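flellance-sync

Keeps two arms on one clock so they don't wander into each other. I started it as a weekend hack on top of Zou (our planner) and it's now grown a config file, a test suite and a few opinions. It talks to both UR controllers, merges their joint streams and hands the planner a single state it can trust, mostly!

Install is pip install -e . from the repo root, then copy cell.example.yaml to cell.yaml and put your own IPs in. Please don't commit it (I've done it twice).

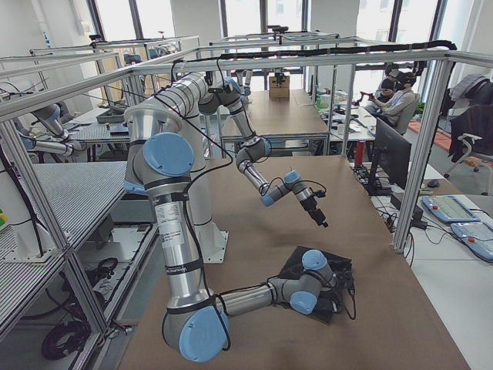

Default lookahead is 22 waypoints. Go below 8 and the blending gets jerky, so the launcher will grumble at you but carry on anyway. Grippers are driven from a separate thread, and if that one dies the arms hold position until you run flsync resume.

The replay log in tests/ has 1,259 state pairs, trimmed from a longer one recorded in September. Colour output in the log viewer is off by default, set colour: true if you like that sort of thing.

Known bugs: the elbow-flip check is too cautious near the table, and Utora bridge support is half finished. Xiaoyan Qiu has a branch for the second one, go bug her (nicely).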